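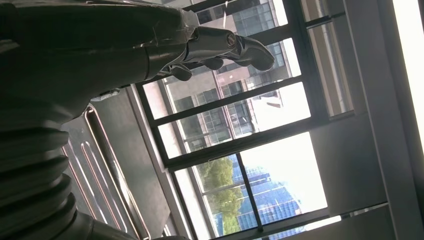

The window side of our packing room, with the heater under the sill.

Dornov bench scale, after nine months on the packing table

We send out clothing orders in plastic mailer bags, and every bag has to be weighed before it gets a label. Our old scale was a kitchen model with a glass top and one small display. It worked well enough until orders picked up last October, and then the battery cover broke and we replaced it with the Dornov.

Setup took very little time. The tray sits on top, the power lead goes in, and the leveling feet screw up or down until the bubble is in the middle. Our table is next to a wall of windows, and I had two concerns about that spot. One was direct sun on the displays. They are harder to read late in the day, but turning the scale a little away from the glass fixed most of it. The other was warm air from the heating. In cold weather the reading would creep a gram or two when the scale stood at the window end of the room, so now it stays farther in.

Accuracy has been good. Chiamaka Oyewole checks it on Monday mornings with a set of test weights, and it has needed one recalibration in nine months. The manual explains recalibration poorly. It took us 45 minutes the first time, mostly spent looking for the right key combination. Smits, the dealer, sent us a one-page version that is much clearer and should have been in the box.
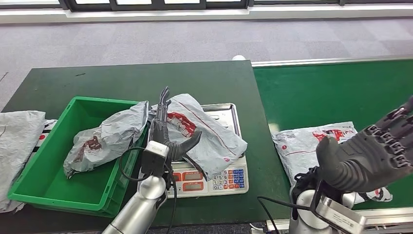
Soft mailers are the real test of a bench scale, and this is where the Dornov is only fair. A box sits flat and stays put. A bag slumps. The steel tray has a raised rim, which helps keep a small parcel in place, but with a larger bag a corner can flop over the front edge and hang down toward the keypad. If the corner touches the housing, the reading comes out low. We now fold the corners under before reading the weight. A tray one size bigger would solve it, and I would have paid extra for one.

The keypad is large for what we do. We use the tare key and the number keys and leave the rest alone. The colored buttons make it easy to find the right one – Puspita Rondonuwu learned it in one shift – but they are small and close together, and with work gloves on you will hit the wrong one now and then. The two display windows are one above the other, and I like being able to check both without moving my head.

Cleaning is simple. The tray lifts off and wipes down. Dust from the mailers does get in between the buttons, and a soft brush takes care of it.

As for what goes beside it, we keep open plastic crates on the same table for bags waiting their turn. The Homon crates are a good height for this. The table top needs to be solid, and ours is, though leaning on it will still move the last digit.

The busiest week so far was 1,960 bags and the scale had no trouble. I would buy it again for boxes without a second thought. For soft mailers, measure your largest bag against the tray first.

Review by Ekow Kwofie

Last updated: 12th August
Contact | Copyright Godell Packing Notes | Back to top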